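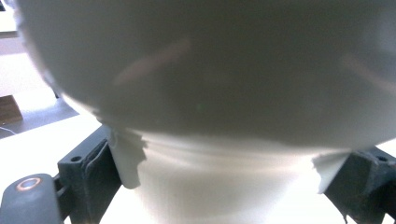
A large off-white piece held between the two fingers of the gripper, over the white table.

Visit to the Doditero finishing hall, Clamulholm
January 26, 2025

We got to the Clamulholm site a little after nine, 11 of us on the minibus, and signed in at the side gate. Doditero makes and packs tableware and lamp bases for hotels. The part we had asked to see was the finishing hall, where pieces get picked up, checked, turned over and passed on to packing. Until last April all of that was done by hand.

Olaia Manzano runs the hall and took us through it. She started on the floor with the handling stations and left the slides for later, which suited everyone.

There are three stations with grippers. At each one a worker first shows the job with a hand-held gripper that has a camera on it, and those recordings are used to set up the arm. The fingers are dark gray and have more scuffs on them than I expected. Big rounded shapes are the awkward ones. The grip has to go in low, on the narrower part under the wide body, and the glossy surface throws back reflections that the camera system doesn't like. Olaia said they moved the ceiling lights twice before the pick rate was good enough to leave running over lunch.

Small plates and cups still go by hand. The arm can do them but people are faster, and the changeover takes too long for short orders.

The hall had 104 people on the payroll before the change and has the same number now, though the jobs are split differently. Lifting is down. The large lamp bases used to be a two-person carry at the end of the line and there was a waiting list for the physical therapist. Begoñe Pastor, who has worked there since the old building, told us her shoulder is better and her feet are worse, as she walks between stations most of the day now. She also said the work is quieter and she misses having someone across the table.

Virgil Neagu looks after training. Anyone who wants to do the demonstrations with the hand-held tool gets two shifts of practice and a pay supplement for those hours. He had expected the younger staff to sign up first, but most of the early names were from the packing side. People who had handled the pieces for years knew where to take hold of them. The supplement was argued over for months - the first offer covered only the recording time and left out the setup.

Julián Lorente asked what happens when a piece is dropped. The station stops, a lamp comes on, and the nearest person clears it and fills in a short form. Before April there was no form, so there are no good figures to compare with. Maeve Ó Briain asked who owns the recordings. The company does, and names are taken off them. A few workers are still not happy with that and it is back on the agenda for the spring meeting.

Lunch was in the canteen, soup and a roll. In the afternoon we saw the glaze store and the loading dock, neither of them automated.

Notes for anyone going on the next visit: wear closed shoes, bring a layer for the dock, and leave bags on the bus. Parking is behind the Usitz building and the gate closes at 3.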